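Wilarum Finger Pad Kit for the Hikgate hand-held gripper

Code 400-P. In stock, usually posted within 2 working days.

If you use a Hikgate most days you'll know the feeling - one week it picks up everything you ask of it, and the next a smooth cup starts sliding and you wonder whether it's you. Very often it's the pads. They're the part that does all the touching, bless them, and they wear out long before the rest of the tool does. This kit has what you need to put fresh ones on at home or at the bench, and it's a pleasant enough job with a cup of tea to hand.

What's in the bag
Pads for both fingers, cut to shape
A spare set of finger screws
A plastic scraper
Alcohol wipes
A 2 mm hex key

Fits the Hikgate and the older Bassey. It does not fit the Misside, which has a narrower finger (we hope to have a kit for that one in June).

Fitting
Open the fingers as wide as they'll go and switch the tool off. Peel the old pad from the tip end, slowly, and take off the leftover glue with the scraper. Wipe the face and let it dry. Lay the new pad on from the back edge towards the tip, press it down firmly with your thumb and leave it overnight if you possibly can. We know it's tempting to try it straight away! 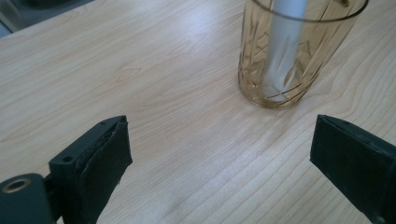
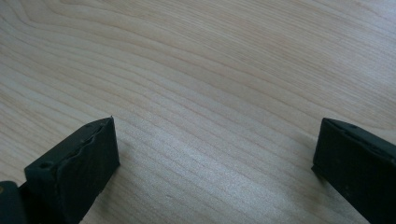
Looking over the fingers is worth doing every 7 days or so, and it only takes a moment once you're in the habit. Start with the edge of each pad, where lifting usually begins, and go over it with a fingertip as well as by eye. A ragged top edge like the one on the left-hand pad in the first picture, beside the amber glass, is the sort of thing to look at closely - press it, and if the layers move apart, change the pad. Do both fingers together, as a new pad opposite an old one never grips quite evenly. Check the finger screws while you're there, nipping them up gently by hand.

Price is £32 including postage in the UK. Spare pads are also sold on their own, without the tools.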